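On Keeping the Reading Group Going

The Kekana Street reading group has now met for 32 consecutive months, and I have been asked by several members to set down in writing how it is run. I do so here, on my own pages, as the group has no website and has twice voted against having one.

The group was established by Nokuthula Coetzee and me in February, after the branch library reduced its evening hours. The first meeting was attended by two people, both of whom are named in the previous sentence. Attendance has since settled at a level that fits in one sitting room, and we have no wish to exceed it. Prospective members are placed on a list held by Gert Nkosi and are invited in the order in which they applied.

Books are chosen twice a year. Each member may put forward one title, which must be in print or held by the library in more than one copy. It must also be shorter than the limit agreed at the time. The limit has been the subject of more correspondence than any book we have read. Bongani Molefe holds that a page limit penalises large type, and he has produced a word count for several titles in support of his view. The present arrangement allows one long book a year, to be read over the summer, with two meetings set aside for it.

Our most recent long book was a family saga set on a sheep farm, at 166 pages over the limit. Opinion was divided. Marietjie Modise found the middle section tedious and said so at both meetings. I thought it the strongest part, particularly the chapters dealing with the sale of the lower fields, where very little is said by anyone and the reader is left to work out who has been told. Sibusiso Modise had read the last chapter first, as is his custom, and declined to be drawn.

Meetings begin at seven and end at nine. The host provides tea and something plain to eat. We discontinued hot suppers in the first year, when it became clear that hosts were spending the evening in the kitchen and missing the discussion. 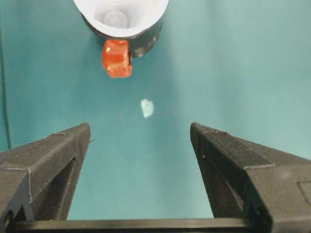

The person who proposed the book opens the discussion and is asked to speak for no longer than ten minutes. A written list of points is welcome, although it should not be read aloud in full. After the opening, each member speaks once before anyone speaks twice. This rule was resisted at first — it was thought to be rather like school — but it has served the quieter members well, and I would recommend it to any group starting out.

A member who has not finished the book may attend and may speak, but may not ask the others to avoid discussing the ending. We lost one evening to such a request and adopted the rule at the next meeting.

Subscriptions are kept low. Each member pays 80 rand a year, which covers postage, the occasional second-hand copy for general use, and a small gift to the library. Gert keeps the accounts in a notebook and reads the balance aloud each summer. Any member may inspect the notebook, and Bongani does.

I am sometimes asked whether we would consider meeting by video for the benefit of those who have moved away. The matter was discussed at length and the group decided against it. Former members are instead sent the reading list and a short note after each meeting, and several of them write back. Their letters are read out before the tea is poured, and one or two have changed the course of the evening.

The list for the coming half-year will be settled at the next meeting, which is at the Modises' house. Titles should reach Gert beforehand, with the number of pages clearly stated.

August 2018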